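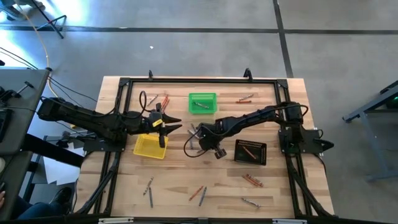

Crayons and markers on the bench, baskets out

Forum > Craft rooms and workspaces > Storage

Sorting crayons and markers: by colour or by type?

mossgate
I'm trying to settle how to store the drawing things for a weekly art club. We have a butcher-block table, a green basket, a yellow basket with mesh sides and a black tray with holes round the rim. So far there's a grey marker in the green one and an orange crayon in the tray. There are still crayons and markers lying on the wood.

My plan was one container per type. My partner at the club wants it done by colour. Has anyone tried both? The club is for ages 8 to 13 and they have to be able to put things back themselves.

pellow_k
By type, every time. Crayons leave wax on everything they touch and marker barrels pick it up. I ran ours by colour from May until the end of term and spent most of it wiping pens.

I would use the tray for crayons. It's shallow, you can see what is in it, and it wipes clean.

Tonder_Ann
Disagree with the above. Children look for a colour first. If they want orange they don't much mind whether it's a crayon or a pen. We use Bovska tubs, one for warm colours and one for cool, with a small one for black, grey and brown. The wax comes off with a dry cloth.

pellow_k
It comes off the barrel. It doesn't come off the tip, and a marker with wax on the tip is finished.

Tonder_Ann
Then put the caps on.

drybrush
Caps are the real issue whichever way you go. We lose more markers to missing caps than to anything else. Ours now go back to one adult who checks the cap and drops them in the basket. It takes 2 minutes at the end.

On the containers, I'd keep crayons out of the mesh one. Broken ends get stuck in the holes and you have to poke them out with a pencil. Mesh is fine for markers.

mossgate
Good point about the broken ends. I had put the yellow one down for crayons because it was nearest, so I'll change that.

To answer a message I had, the table has had no finish put on it by us, it came as it is. Is wax going to mark it?

hebden_shed
Wax will sit on top and you can lift it with a plastic scraper. Marker ink is worse on bare wood, it goes into the grain. I oiled mine with Kodau board oil, two coats, and water-based pen now comes off with a damp cloth if you catch it the same day. Permanent pen doesn't. I've sanded one patch twice, 4000 grit is no use for that, start coarse.

lino_cutter
Paper over the table. Lining paper off a roll, taped underneath. Change it when it gets bad. I wouldn't oil a table children draw on, it comes through on to the paper for the first few weeks.

hebden_shed
Only if you don't leave it to cure.

lino_cutter
Which means not using the table while it cures, and the club is weekly.

mossgate
We'll go with lining paper for now. For the containers: markers in the green and yellow baskets, crayons in the tray. My partner still wants colours, so we may split the markers into warm and cool between the two baskets and leave the crayons mixed.

Tonder_Ann
That's a fair compromise. Label the baskets or it will last one session.

pellow_k
Fine by me as long as the wax stays in the tray. If the grey ones don't belong in either, put them with the cool colours and tell everyone, or you'll get asked every week.

drybrush
Stand the tray on a cloth as well. If anything gets through the holes in the rim it won't end up on the paper.

Last reply 28 July 2022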